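Unit 2: Placement and Class Levels in Private Language Schools

New students at the Vunix schools sit a placement interview before enrollment. Classes are capped at 32.

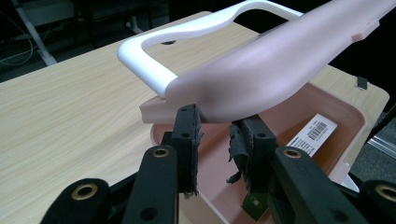 Brijesh Dubey: Does the cap also apply to the evening conversation course?

It does. Trial lessons are exempt.

This site uses cookies. Accept | Settings 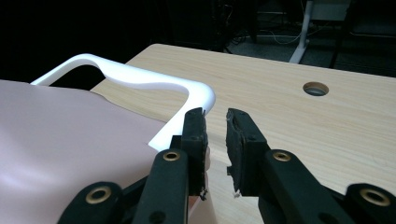
Reading time: 2 minutes

Level changes are approved by the branch office. Students should review the 1000-word core list before the July session.
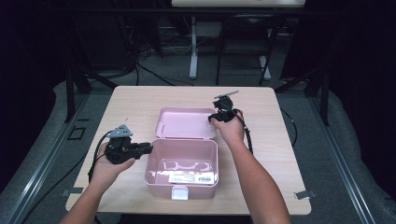

One student asked whether a level change resets the tuition contract. Refer to Unit 4.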